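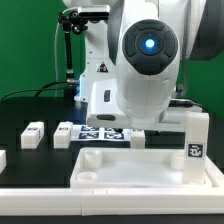 Incidencia: la célula de demostración pierde la referencia de la bandeja entre pases
Estado: cerrada
Prioridad: alta (jornada de puertas abiertas)
Ubicación: Prunbridge, sala Cruickshank
Software: Climero, módulo de visión y módulo de secuencias
Abierta por: equipo de demostraciones
Asignada a: soporte Clarnilent

Descripción del problema

Durante el ensayo general de la jornada de puertas abiertas, el brazo se detiene antes de bajar sobre la bandeja blanca de los cilindros. Climero muestra el aviso «referencia no válida» y la secuencia queda en pausa. Al pulsar reanudar, unas veces continúa y otras repite el aviso. No hay parada de emergencia ni fallo de ejes.

El primer pase del día sale bien. El aviso aparece a partir del segundo o tercer pase, siempre en el mismo paso de la secuencia («aproximación a bandeja»). Con visitas delante la pausa se nota mucho: en el peor caso el brazo estuvo parado más de 60 segundos.

Comportamiento esperado: la secuencia completa debe poder repetirse durante toda la mañana sin tocar la consola, con una pausa corta entre grupos para que el guía explique el siguiente paso.

Registro

08:40. Se recibe la incidencia. Se pide al equipo de demostraciones el registro de Climero del ensayo y la versión de la secuencia cargada.

09:05. Recibido el registro. La versión es correcta. El aviso procede del módulo de visión: la posición calculada para el marcador del bloque alto de la bandeja difiere de la guardada por encima de la tolerancia, fijada en 2 mm.

09:20. Se descarta un problema de red. La cámara entrega imagen sin cortes en todo el ensayo.

09:35. Se pide que apaguen y enciendan solo el módulo de visión, sin reiniciar el controlador. El aviso desaparece durante un pase y vuelve en el siguiente. No es una solución, pero indica que la posición guardada se refresca al arrancar y después deja de coincidir.

09:50. Primera hipótesis: la cámara se mueve en su soporte. El brazo articulado negro tiene varios pomos y basta con que uno quede flojo. Se revisan y se aprietan todos. El equipo repite la secuencia y el aviso sigue saliendo.

10:10. Segunda hipótesis: reflejos. La mesa negra tiene algo de brillo y la luz de la sala Cruickshank cambia con las persianas. Se prueba con las persianas bajadas y después subidas. Ninguna diferencia en el registro. Se dejan bajadas para las visitas.

10:30. Se comparan los datos de la hoja de cuatro marcadores con los del marcador del bloque alto. La hoja se mantiene estable de un pase a otro. El marcador del bloque se desplaza siempre hacia el mismo lado y un poco más en cada pase. La cámara queda descartada: si se moviera, cambiarían los dos valores.

10:45. Se pregunta si la bandeja está fijada a la mesa. Respuesta: no. Se retiró la cinta de doble cara la tarde anterior para limpiar y no se volvió a poner.

11:00. Se revisa la secuencia a velocidad reducida. Al salir de la bandeja, la pinza empieza el giro antes de terminar la subida. El módulo de secuencias tiene activada la opción de enlazar movimientos y roza la pared de la bandeja. El empuje es pequeño, pero se acumula.

11:15. Causa probable: bandeja sin fijar y enlace de movimientos activado en la salida. Falta confirmarlo con la segunda estación de la demostración.
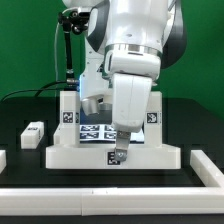
Lectura: 6 min

11:40. La segunda parte de la demostración usa la plataforma blanca con marcadores en los pilares y en el frontal. Se ejecuta la secuencia completa sobre ella con los mismos parámetros de visión. Sin avisos. La plataforma sí está fijada y su trayectoria de salida es vertical, sin enlace. El resultado apoya la causa anotada a las 11:15.

11:55. Se aplican los cambios:

Cinta de doble cara nueva debajo de la bandeja, en las esquinas y en el centro.
Enlace de movimientos desactivado en el paso «salida de bandeja». El brazo sube recto y gira después.
Espera de 500 ms antes de leer el marcador del bloque alto, para que la lectura se haga con el brazo ya parado.
Posición de la bandeja guardada de nuevo en Climero.

La tolerancia no se toca. El equipo de demostraciones había propuesto subirla para que el aviso dejara de salir. Se desaconseja: el aviso era correcto y con más tolerancia la pinza habría acabado bajando sobre el borde de un cilindro.

12:20. Prueba larga sin visitas: seis pases seguidos, cambiando de estación entre uno y otro. Ningún aviso. El desplazamiento del marcador queda dentro de la tolerancia en todos.

12:30. Se deja la incidencia en observación hasta el final de la jornada.

15:10. Comentario del equipo de demostraciones: los grupos de la tarde han pasado sin pausas. En uno de ellos el guía detuvo la secuencia desde la consola para responder a una pregunta sobre los marcadores y la reanudó sin problemas.

15:45. Nuevo aviso, distinto: «marcador no visible» en el frontal de la plataforma. El registro coincide con un momento en que un visitante se inclinó por delante de la cámara. El brazo esperó y continuó cuando el marcador volvió a verse. Comportamiento normal, no se abre incidencia aparte. Se recomienda que el guía coloque al grupo un paso más atrás.

17:30. Fin de la jornada. Sin más avisos. Se cierra.

Comprobaciones antes de la próxima visita

1. Empujar la bandeja con la mano. Si se mueve, cambiar la cinta y volver a guardar la posición.
2. Apretar los pomos del soporte de la cámara. Si alguno cede, recalibrar con la hoja de cuatro marcadores.
3. Comprobar que la hoja está plana y sin esquinas levantadas.
4. Cargar la secuencia guardada como «puertas abiertas octubre». La anterior conserva el enlace de movimientos y no debe usarse con la bandeja.
5. Hacer un pase completo en las dos estaciones antes de abrir la sala.

Pendiente

El equipo de demostraciones pide un soporte atornillado para la bandeja. Queda anotado como petición de mejora, sin plazo. Hay que confirmar con el responsable de la sala si se puede taladrar el tablero.

También se pide que el aviso «referencia no válida» indique en pantalla cuál de los marcadores ha fallado. Ahora ese dato solo está en el registro. Trasladado a desarrollo de Climero.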